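Murnumon Headwear Sizing Table

Version of 6/23/24

Summary

The table holds 2,001 rows, one per cap or brimmed hat, with measurements entered by hand from retail stock. It was compiled to compare labeled sizes with inside circumference. Source shops are listed in sources.csv under the short names Widano and Owusu.

Fields

item_id: integer, unique
style: one of 12 values, see styles.txt
label_size: text as printed, not normalized
inner_mm: circumference along the sweatband, strap at the middle setting
brim_mm: longest point, seam to edge
closure: snap, buckle, hook, none

Measuring

Each item rests on a stand for at least four hours before the tape is applied. Stuffed or boxed stock is left overnight. Brim length is taken along the top surface, following the curve.

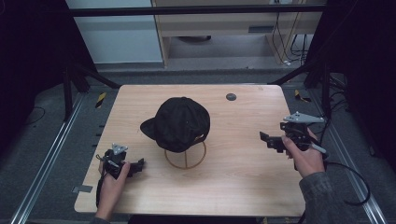

Živko Halilović wrote that the middle strap setting is ambiguous on snap closures with an even number of posts, and asked that the lower post be used throughout. The rule was adopted in the current version. Older rows were not remeasured and carry strap_rule = 0.

Known problems

Wool felt items from Owusu read small. Four styles have no brim_mm values. Fitted caps with shrunken sweatbands are not flagged.

License

Free for any use with credit to Murnumon. The Flatavov conversion script is licensed separately.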